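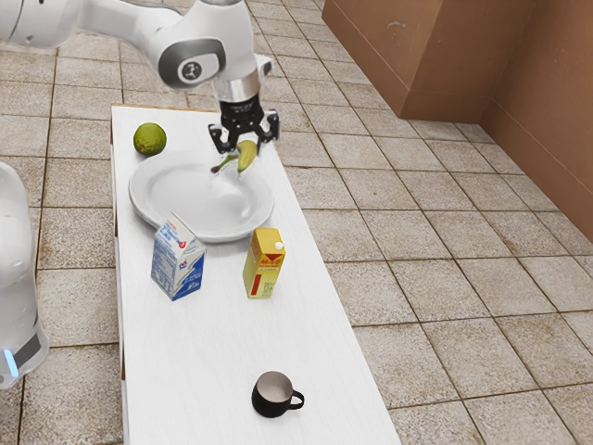
Dernière modification de cette page : 4 août 2023

Des bananes trop mûres, et ce qu'on en fait à la maison

Chers lecteurs, chères lectrices,

Vous avez été plusieurs à m'écrire après le dernier bulletin pour me demander la recette du pain à la banane que j'avais mentionné au détour d'une phrase, sans penser à mal, entre les nouvelles du jardin et l'annonce de la braderie. Je vous la dois donc, et je vous la donne plus bas, mais laissez-moi d'abord bavarder un peu, vous me connaissez.

Chez mes parents, la banane était le fruit du goûter et rien d'autre. On la mangeait jaune, bien ferme, avec un carré de chocolat glissé dans du pain, et celles qui avaient le malheur de noircir finissaient au compost sans cérémonie. C'est en arrivant à Westbridge, dans l'appartement au-dessus de la boulangerie, que j'ai changé d'avis. Ma voisine de palier, Bukola Lawal, les achetait déjà tachetées, exprès ! Elle les laissait encore sur le rebord de la fenêtre jusqu'à ce que toute la cage d'escalier sente le sucre. J'avoue que j'ai trouvé ça bizarre pendant un bon moment, et puis un soir elle a frappé à ma porte avec une assiette de beignets, et la question a été réglée.

Il y a d'ailleurs un petit classement que je fais désormais dans ma tête devant l'étal. La banane encore un peu verte au bout, je la garde pour la poêle : elle tient bien à la cuisson et elle n'est pas trop sucrée, on peut même la servir avec du riz et des oignons fondus. La jaune, c'est pour manger comme ça, ou pour la salade de fruits avec un filet de citron. La tigrée va dans les crêpes, écrasée à la fourchette directement dans la pâte. Et la presque noire, celle que tout le monde vous donne volontiers en fin de marché, elle est pour le gâteau. Plus elle est laide, meilleur il sera.

Pour la conservation, je ne les mets jamais au réfrigérateur tant qu'elles ne sont pas mûres, le froid arrête tout et elles n'ont plus de goût. Je les sépare des pommes aussi, sauf quand je suis pressée de les voir mûrir, et dans ce cas je les enferme toutes ensemble dans un sac en papier jusqu'au lendemain. Si vous en avez trop d'un coup – cela m'arrive après chaque passage chez mon marchand, qui a la main généreuse – épluchez-les avant de les congeler. J'ai essayé une fois avec la peau et je vous déconseille l'expérience, j'ai passé une partie de l'après-midi à gratter.

Bon, le pain à la banane. Il vous faut trois bananes très mûres, deux œufs, 168 grammes de farine (je sais, c'est un drôle de chiffre, mais c'est ce que donnait la tasse de ma tante et je n'ai jamais osé arrondir), cent grammes de sucre roux, quatre-vingts grammes de beurre fondu, un sachet de levure chimique, une pincée de sel et autant de cannelle que vous le souhaitez. Écrasez les bananes sans vous acharner, il faut qu'il reste des morceaux. Ajoutez le beurre, le sucre, les œufs, puis la farine et la levure d'un seul coup, et mélangez juste assez pour ne plus voir de blanc. Versez dans un moule à cake beurré et enfournez à 175 degrés. Chez moi, c'est prêt au bout de 42 minutes, mais mon four est un vieux modèle capricieux, alors piquez avec la pointe d'un couteau et fiez-vous à elle. Laissez tiédir avant de démouler, si vous arrivez à éloigner les enfants.

On me demande souvent si l'on peut mettre des noix. Oui, bien sûr ! Mon beau-frère y met même des raisins secs trempés dans le rhum, et je dois reconnaître, à contrecœur, que le résultat se défend. Il se garde trois jours sous un torchon et se réveille très bien au grille-pain, avec un peu de beurre salé.

En octobre, je vous parlerai des coings, et je cherche déjà des recettes de pâte qui ne demandent pas de rester debout toute une journée devant la casserole. Si vous avez une méthode de famille, envoyez-la-moi, même griffonnée, même incomplète. Je les essaie toutes, et je rends les petits papiers.

Commentaires

Alcides Cuadros
Fait hier soir avec des noix de pécan. J'ai baissé le sucre à 70 grammes parce que mes bananes étaient vraiment noires et personne ne s'en est plaint. Par contre, il a fallu presque une heure dans mon four.

Mwanahawa Mrema
Ma mère faisait les bananes vertes à la poêle avec du lait de coco et un peu de piment. Je vous envoie sa façon de faire pour le prochain bulletin, si ça vous intéresse ?

Shabani Rotich
Est-ce que ça marche avec de la farine complète ? Et merci pour le truc du sac en papier, je faisais pareil avec les avocats sans penser aux bananes.

Contact | © Le bulletin de Westbridge, tous droits réservés | Retour en haut de page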